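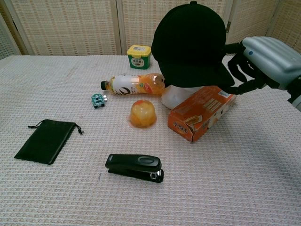 What Is Zakat?
By Hajar Farouk

Zakat is money that Muslims give each year to people who need it. It is one of the five pillars of Islam, along with saying the declaration of faith, praying, fasting in Ramadan, and going on the hajj for those who are able.

The word zakat is Arabic. It has to do with making something clean and with making it grow. Muslims believe that when you give away the part that belongs to the poor, the rest of what you own becomes clean for you to use.

Who has to give it?

Not everyone. A person gives zakat only if they have more than a certain amount of wealth and have kept it for one lunar year. That amount is called the nisab (say it "nee-saab"). It is based on the value of gold or silver, so in dollars it changes from year to year. A family with very little saved does not give zakat. They may be the ones who receive it.

Many scholars say that children do have zakat due on their savings if they own enough, and that a parent should pay it for them. Other scholars say it starts when you grow up. Ask at home what your family follows.

How much is it?

For money, it is 2.5 percent. That means one part out of every forty. To work it out, divide by 40.

Say a woman in Drurnlow has saved $3000 for the whole year, and the nisab that year is lower than that. She divides 3000 by 40 and gets 75. Her zakat is $75. If her neighbor has saved $2000, his zakat is $50. He has less, so he gives less, but the share is the same.

Your house, the clothes you wear, and the car your family drives are not counted. There are separate rules for crops and for animals such as sheep, goats, cows, and camels.

Who gets it?

The Quran lists eight groups. The poor and the needy come first. People who can't pay back what they owe are on the list too, and so are travelers who are stuck far from home with no money. Zakat can't be used for just anything, even if it is a good thing. You also can't give it to your own parents or your own children, as you should already be taking care of them.

Is zakat the same as sadaqah?

No. Sadaqah is giving that you choose to do. It can be any size and can happen on any day. Putting coins in the box at the mosque is sadaqah. Helping someone carry a heavy bag is sadaqah. The Prophet Muhammad, peace be upon him, taught that even smiling at your brother is sadaqah.

There is also zakat al-fitr, which is given at the end of Ramadan, before the Eid prayer. It is a small amount of food, or in many places the price of it, and it is given for every person in the family, even babies. It is there so that poor families can have a good Eid meal as well.

Words to know

Nisab: the least amount of wealth you must have before zakat is due.
Sadaqah: giving or kindness that you choose to do.
Lunar year: twelve months counted by the moon. It is roughly 11 days shorter than the year on a wall calendar.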